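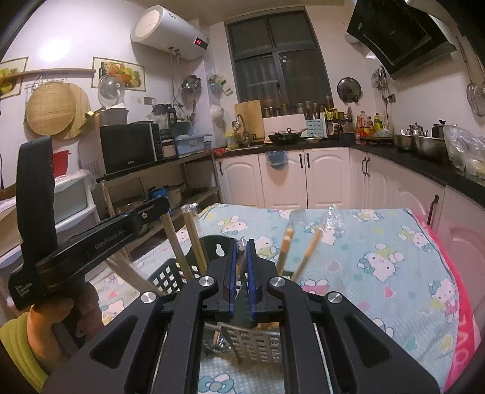
Grippers on the packing team - what happens to our jobs?
Workplace Tech > Packing and Catering
Started November 2021

tapwater_jen
I pack cutlery for Pranberg at the Hebden site. 4 of us have been moved off the bench to do gripper work for two hours a shift. You hold the gripper and do the job you'd normally do with your fingers, and it gets recorded for the arms Stinel are putting in after January. Same pay. What I want to know is what happens to the bench jobs once the arms are running. Has anyone been through this?

oldgregor
We had arms put in on trays at my last place. No one was sacked, but when people left they weren't replaced. We started with 15 on the shift and it was down a fair bit when I went. Get whatever they tell you in writing.

marrowfat
Bit gloomy. Ours took over the lifting and my back is better for it. I watch two arms now and clear the jams. It's duller than packing, I'll give you that, and you can't chat because you're stood on your own.

tapwater_jen
The chatting is half of why I stay, so that's not cheering me up.

Dean Bickerstaff
I'm the shift rep at Hebden, so I'll use my own name. The agreement covers the gripper hours and says nothing about the bench after January. I've asked for it to be added and I'm waiting on a reply. If you're doing the recording, write your hours down yourself. The Flatero sheet we log on rounds down and 2 people have been short already.

oldgregor
What are they having you do with it? If it's just bottles in a crate they'll have that cracked by spring. Cutlery is harder.

tapwater_jen
Chopsticks and the basket holder, mostly. The bare ones I can do. The ones in clear film are a pain as it catches the light and I misjudge where the end is. The way I do it now:

1. Open the jaws wide before you go in, wider than feels right.

2. Go for one that's lying across the top of the pile and leave the film bundle for later.
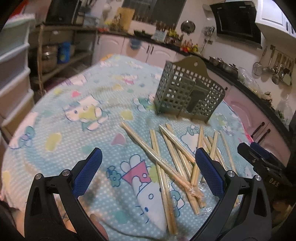 3. Close slowly on the middle of the stick and lift straight up.

4. Turn your wrist over the holder, then let go.

My hand was aching by the end of the first week. Is that normal?

marrowfat
Yes, it's all in the thumb. Swap hands if they let you. I'd do the film ones early while you're fresh though, I don't agree with leaving them.

oldgregor
You do realise you're both giving tips on how to train your replacement?

marrowfat
Someone's going to do it. I'd rather it was people who know the job and get paid for it.

oldgregor
Paid once. The arm uses it for years. There should be something on top of the hourly rate.

Dean Bickerstaff
That's been raised as well. Pranberg's answer was that it's ordinary duties. I don't accept that - it isn't in anyone's job description that I've seen. On the hand pain, Jen, put it in the accident book even if it seems minor, and ask for a break halfway through the two hours.

tapwater_jen
Will do. I'll post again when we hear about the bench.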